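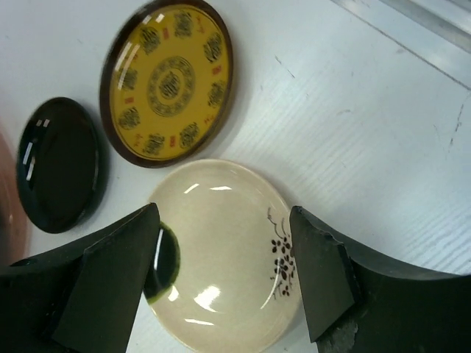 Rorkari lends out dishes. Mismatched ones, for weddings, funerals, block parties, that dinner where you invited way too many people. You pick up, you eat, you bring it all back. We don't do matching white sets, there are plenty of rental places for that and they're good at it. Ours come from estate sales and closed restaurants and people's aunts, so expect pieces like the cream one with the dark blossoms running up by the rim, sitting next to something completely different. If that sounds like a headache for your table, we're probably not your people. If it sounds fun, read on. Updated 27th July, older versions of this page had the wrong deposit.

How do I book?

Email or call the Powell shop. Tell us the date, how many people, what kind of food. Soup matters. Cake matters. "Just normal food" doesn't help us much. We write back with a yes or a no and a price. No online cart yet, Kaiwen is working on it, please stop asking Kaiwen.

What's the smallest order?

16 place settings. Below that the washing and packing takes longer than it's worth. If you need fewer, come by on a slow afternoon and look through the sale shelf, you can buy those outright for cheap.

What's the biggest?

500 guests, and only if you book early and aren't picky about bowls. We've done it. It was a lot of crates.

How far ahead should I book?

Spring and summer, as soon as you have a date. November gets busy too, everybody remembers Thanksgiving at the same moment. Rest of the year 14 days is plenty. Less than that, call, don't email.

What's in a place setting?

Dinner plate, side plate, bowl or small dish. Saucers and cups are extra. Glasses are extra. We don't do flatware anymore, too many forks went in the trash with the leftovers. Bisov across the lot rents flatware and linens and will usually deliver with our stuff if you ask them nicely.

Can I pick the exact pieces?

Sort of. You can pick a color family: creams and browns, blues, brights, or "surprise me." You can pick up to 5 serving pieces by hand from the shelves. Everything else gets pulled by whoever is packing that day. Huiling does the best mixes, everyone agrees, and yes you can request her, no extra charge, but she's not in every day. 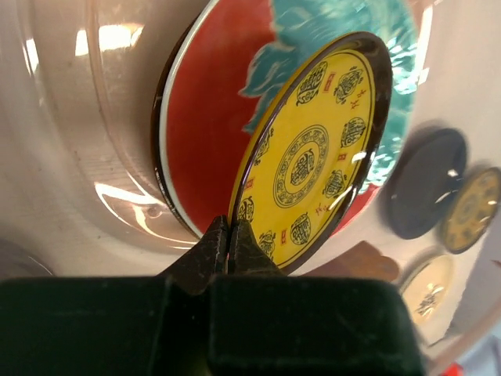
If you go with brights, be ready for brights. Mustard, red, turquoise, dragons, lettering, gold edges on the odd one. People say they want colorful and then call us worried that it clashes. It does clash. Put a plain cloth under it and stop there. No patterned runner, no patterned napkins. Creams and browns are the safe choice for a first timer and they look good with candles.

Will anything match at all?

Sizes, mostly. We sort by diameter so the dinner plates are all dinner plate sized and nobody gets a tiny one. Heights vary, so stacks lean a bit. Keep them low.

Do I have to wash up?

Scrape and rinse, please. That's it. We wash everything again here no matter what you did. Do NOT run them in your dishwasher. Some of the older glazes and painted bits don't like it and neither do the metallic rims. Don't leave them soaking overnight either.

Microwave? Oven?

No and no. Anything with gold or silver on it will spark, and we're not going to tag every plate. Warm the food in your own pans and move it over. Hot food on the dish is fine. Straight from the freezer onto hot food, not fine.

Are old dishes safe to eat from?

Fair question. Older glazes and decorated pieces can have lead in them, and you can't tell by looking. Anything we can't vouch for goes in the display only group, green dot on the back. Use those under a cake stand or a candle or hang them up. Please don't put food on a green dot plate, and don't peel the dot off. If you've got little kids coming and want to be extra careful, ask for our newer stock only. Less choice but we can fill most orders.

What does it cost?

Depends on the count and what you add. Ask for the current sheet, it changes and I'd rather not have an old price sitting here. Schools and shelters get a discount, mention it when you write.

What about the deposit?

Refunded once we've unpacked and checked. Give us 5 working days after return. Paid by card, goes back on the same card. If your card got cancelled in between tell us BEFORE, it's a mess to sort out after.

I broke one. Now what?

It happens. Keep the pieces if you safely can, wrap them in newspaper, put them back in the crate with a note on top. One or two broken in a regular order, we don't charge. More than that comes out of the deposit. Please don't glue anything. People mean well but we can't lend out a glued plate, and we've had to catch a few by holding them up to the light.

I lost one. Same thing?

Same thing. If it shows up later behind the couch bring it in, we'll give the money back. Hinata once took back a gravy boat after two Christmases.

Do you deliver?

In Powell and Drameck, yes, for a fee. Curb or loading door only, we can't do stairs with full crates. Anywhere else you pick up. A regular order fits in the back of a hatchback with the seats down. Big orders need a van or two trips. Bring a blanket.

How are they packed?

Plates stand on edge in slotted crates, felt between each. Put them back the same way. Flat stacks crack on the drive, edge ones don't. Bowls nest with paper in between. Crate lids are numbered, the number matches the list taped inside. If you lose the list call and we'll read it out to you.

How long can I keep them?

Standard is pick up the day before, return the day after. Longer is usually ok, ask. Late without asking is a daily fee, becuase somebody else is probably waiting on those bowls.

Can I cancel?

More than 14 days out, full refund. After that we keep half the rental and you get the whole deposit back. Moving the date is free if we have the stock.

Can I see things first?

Please do! The shelves are open whenever the shop is. Plates along the left wall, bowls in the middle, teapots in the back room. Pick things up, turn them over, that's what they're there for. Two hands on the platters. Kids welcome, backpacks off at the door.

Do you take donations?

Yes to plates, saucers, bowls, platters, teapots with lids. No to mugs, we're drowning in mugs. No chips or cracks. Ring the bell and hand them to a person, don't leave boxes outside, they get rained on and the bottom drops out. If there's a story with it write it on a card and tuck it in. A-yeong keeps them all in a binder by the register.

Do you know who made my plate?

Maybe. Bring it in or send a clear photo of the back, where the mark is, plus one of the front. Jianguo Jia has a shelf of books on marks and likes a puzzle. He won't give you a value. He's not an appraiser and doesn't want to be one. Plenty of nice pieces have no mark at all, so don't be dissapointed.

Can I buy something I rented and fell in love with?

Sometimes. Put a sticky note on it when you return and we'll see. If it's a piece we use a lot the answer is no, sorry. If you spotted something on the display wall, that's also no, but ask about the sale shelf, we restock it whenever there's a box to unpack.

Didn't see my question

Call during shop hours or email. Phone is faster.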